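Holub Two-Finger Hand Gripper

Hand-held gripper for recording household and shop-floor tasks
Price: $1,295 per unit, finger pads included
Sold by Zorker, Brernport

The Holub is a gripper you hold and work yourself. A person does the chore with it, a camera records what the fingers do, and the recording is used to train a robot arm fitted with the same fingers. Most of our buyers are small labs and a few equipment makers who want to know if a machine can take over a job that people now do by hand.

Can it fold laundry yet?

We get this question more than any other, so it goes near the top. A person using the Holub can fold most things, slowly. A robot trained on those recordings can do part of the job. In our own shop an arm with Holub fingers will pick a single towel from a flat surface and fold it in half on most tries. Give it a heap of mixed clothing and it does poorly. It grabs two layers when it should grab one, or it takes hold of the middle of a shirt and never finds the edge.

Thick, soft fabrics such as fleece are the easiest to pick up, because they bunch and give the pads something to close on. Thin, slick fabrics are harder. Fitted sheets we don't attempt.

Other jobs we have tried:

Clearing a table. Cups and boxes are fine. Flatware lying flat is slow, and the arm often needs a second try.

Sorting small parts into bins. This is the nearest to being useful. At our Brurham shop an arm has been sorting plastic fittings since spring, with a person checking the bins at the end of the run. It is slower than the person was, but it can be left on during lunch.

Wiping counters. It will hold a rag and move it back and forth. It does not know where the dirt is.

Putting away groceries. Not yet. Bags are the problem, both plastic and paper.

If you need a machine that does housework today, this product will not get you there. If you are collecting your own recordings to work on the problem, it may save you some time over building a gripper from scratch.

How it is built

Black linkage arms carry two soft pads that meet in the middle. The pads are blue and wear faster than anything else on the tool. Heavy use on rough cloth or cardboard will go through a set in around 30 days, and you will see the fabric start to slip before the pads look worn. A spare set comes in the box.

The pads pull straight off. Wipe the fingers clean before pressing new ones on, and check that the two tips close at the same height. A small difference doesn't matter for cups or boxes, but it shows up quickly on cloth.

Iraís Olvera runs our test bench and suggests that new users start with a hand towel and stay with it for a full session before moving to clothing. People tend to squeeze too hard at first. A light grip with the wrist kept low gives cleaner recordings – and less sore hands.

In the box

Gripper, assembled
2 sets of finger pads (one fitted, one spare)
Hex key
Printed setup sheet

The camera, mount and recording software are not included. Robot-side fingers are sold separately.

Ordering and delivery

Units are put together in Brernport and normally ship within five working days. Orders for 5 or more are quoted separately – write to Miroslava Jireš in sales and say what you plan to pick up with it, as this affects which pads we send. The next batch of robot-side fingers is due in September.

Returns are accepted on unused units. Used pads can't be returned.

Page updated August 2021

Related items
Holub replacement finger pads
Holub robot-side fingers
Zorker wrist strap
Zorker bench clamp
Setup sheet for hand grippers
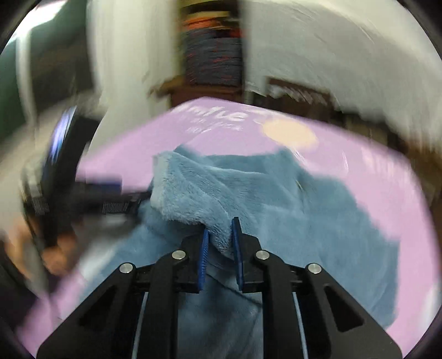
Holub finger pads holding a fold of light blue fleece.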